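Cuidar do equipamento de filmagem em casa: o que fui aprendendo

Quem filma curtas ao fim de semana sabe como é: a produção acaba, toda a gente vai jantar e o material fica num monte à entrada. Durante anos fiz exatamente isso, até perder um jogo de filtros inteiro por causa do pó! Agora tenho uma rotina que demora muito pouco e que adoro, a sério, é quase a minha parte preferida da rodagem.

Começo pelos cabos. Estendo-os no corredor, passo um pano húmido bem torcido de ponta a ponta e deixo secar antes de enrolar. Enrolar sempre por cima e por baixo, alternando as voltas (nunca à volta do cotovelo, por favor!), e prender com uma tira de velcro. Uma etiqueta com o comprimento em cada ponta poupa imensas discussões no dia seguinte.

Depois os tripés. Abro as pernas todas, limpo cada secção com um pano seco e insisto nas roscas, que é onde a areia se esconde. Na rodagem do Sampaio, a nossa curta na praia, saiu areia das pernas durante 4 lavagens seguidas...

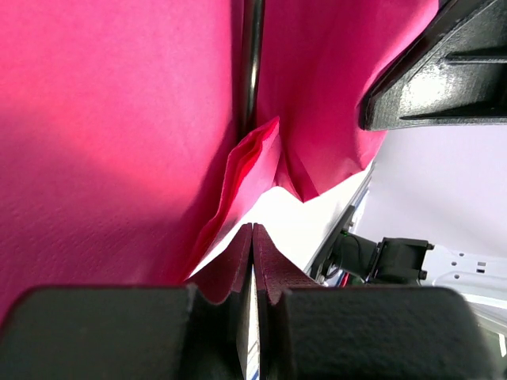

Como se guardam as lentes numa casa húmida?

Numa caixa de plástico com tampa de vedação, com saquetas de sílica no fundo e um higrómetro pequenino lá dentro. Tento manter a humidade abaixo dos 50% e troco as saquetas quando mudam de cor. As tampas vão sempre postas, à frente e atrás.

Para as baterias, fita-cola de papel e uma caneta: carregada leva fita, gasta fica sem fita. Simples e funciona lindamente! Guardo-as a meia carga se vou estar parada mais de um mês, num armário fresco, longe do aquecedor, com os contactos tapados.

Os cartões de memória só se formatam depois de haver duas cópias em discos diferentes. Na Drunora juntámos 1.635 ficheiros e foi a segunda cópia que nos salvou a montagem. Eu tenho 16 cartões numerados a marcador e uma folha colada na tampa do estojo com o que está em cada um.

E os sacos de areia? Sacudir na varanda, ver as costuras e coser logo o que estiver a abrir, com linha de nylon e ponto duplo.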